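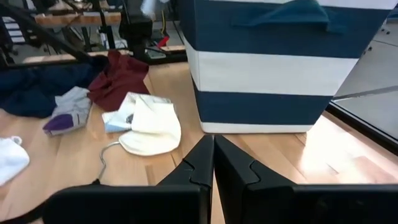
줄무늬 바구니 옆에 쌓인 오늘의 빨래. 회색 양말은 발끝이 보라색이에요.

생활 기록 > 집안일 > 빨래와 수납

2월의 어느 목요일, 글쓴이 Lorraine Bickerstaff
공유 80 · 댓글 5

2월은 빨래가 참 안 줄어드는 달인 것 같아요. 옷은 두꺼운데 해는 짧고, 창문을 열어 두자니 춥고, 그렇다고 닫아 두면 방 안이 눅눅하고요. 지난번 글에 빨래 개는 이야기를 잠깐 썼더니 댓글로 바구니를 어디에 두고 쓰느냐고 물어보신 분들이 계셔서, 오늘은 마음먹고 그 이야기를 길게 해 보려고 합니다. 차 한 잔 옆에 두고 천천히 읽어 주세요!

저는 빨래를 바닥이나 침대에서 개지 않고 꼭 나무 상판 테이블 위에서 개요. 예전 Tutton 집에 살 때는 침대에 쏟아 놓고 개다가 결국 이불 속으로 양말을 잃어버리곤 했거든요. (이사 나오던 날 매트리스 틈에서 양말이 다섯 짝이나 나왔는데, 서로 맞는 짝은 하나도 없었어요.) 테이블에서 개면 허리도 덜 아프고, 무엇보다 저녁을 차려야 하니까 그 전에 끝내게 됩니다. 미룰 수가 없어요.

순서는 늘 비슷합니다. 우선 옷부터 색깔로 대충 나눠요. 남색 옷은 남색끼리 한쪽에 밀어 두고, 자주색처럼 혹시 물이 빠질까 걱정되는 것은 잠깐 따로 두고요. 양말은 보이는 대로 앞쪽에 꺼내 둡니다. 짝을 찾겠다고 더미를 뒤지기 시작하면 그때부터 시간이 한없이 늘어지는 걸 몇 년 동안 겪고 나서 생긴 버릇이에요. 남은 양말은 기다리면 나오더라고요. 안 나오면 다음 주에 나오고요.

바구니는 남색과 흰색 줄무늬가 들어간 천 바구니예요. Lambrechts라는 동네 가게에서 문 닫기 직전에 들어가 급하게 집어 온 건데, 이렇게 오래 정이 들 줄은 몰랐어요. 옆에 달린 손잡이 고리가 은근히 편해서 한 손으로 쓱 당기면 됩니다. 처음에는 여기에 장난감을 담을까, 털실을 담을까 한참 고민했는데 결국은 빨래로 돌아왔네요. 집에 있는 물건은 다 자기 자리를 찾아가나 봐요.

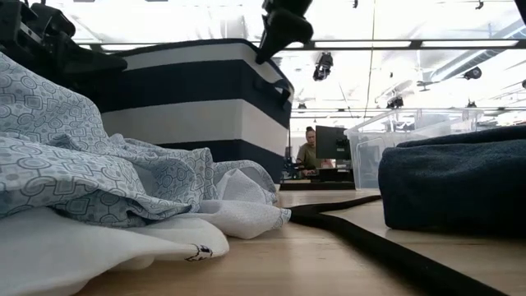 수건과 천 종류는 옷과는 조금 다르게 해요. 수건은 갤 것이 많지 않은 날에도 제일 나중으로 미룹니다. 부피가 커서 먼저 개어 놓으면 테이블 자리를 다 차지해 버리거든요. 저는 길게 반을 접고 다시 둥글게 말듯이 접는 쪽인데, 어머니는 평생 반듯한 네모로만 접으셨어요. 명절에 오시면 제가 접어 둔 수건을 말없이 다 펴서 다시 접어 놓고 가십니다. 이제는 저도 그냥 웃고 말아요.

무늬가 있는 얇은 천은 사실 아직도 어디에 넣어야 할지 못 정했어요. 동그라미랑 마름모가 빼곡하게 들어간 청회색 천인데, 식탁에 깔자니 구김이 잘 가고 장에 넣어 두자니 아깝고요. 다림질을 하면 되겠지만 제가 다림질을 얼마나 싫어하는지는 이 블로그에 오래 오신 분들은 다 아실 거예요. 당분간은 바구니 맨 위에 얹어 먼지 덮개로 쓸까 생각 중입니다. 이것도 나름 예쁠 것 같아요.

투명한 플라스틱 수납함도 하나 같이 쓰는데, 여기는 손님용 수건을 넣을 생각이에요. 뚜껑을 열어 보지 않아도 속이 보이니까 식구들이 "수건 어디 있어?" 하고 부르는 일이 좀 줄겠지요. Plundon에 사는 언니는 수납함마다 이름표를 붙여 놓았던데, 저는 거기까지는 못 하겠어요. 붙여 놓고 내용물을 바꿔 넣을 게 뻔하거든요.

아, 세제를 물어보신 분도 계셨지요. 요즘은 Flivmont 가루 세제 600그램짜리를 사다가 유리병에 덜어서 씁니다. 향이 거의 없어서 저는 좋은데 막내는 심심하다고 하네요. 수건에는 섬유유연제를 넣지 않은 지 꽤 되었고요, 대신 널기 전에 탁탁 여러 번 털어 줍니다. 팔이 아플 만큼 털어야 해요!

다음 글에서는 짝 잃은 양말들을 어떻게 하고 있는지 써 볼게요. 좋은 방법 있으신 분은 댓글로 좀 알려 주세요. 저는 이제 수건을 마저 개러 갑니다.

조회 2567 · 댓글 5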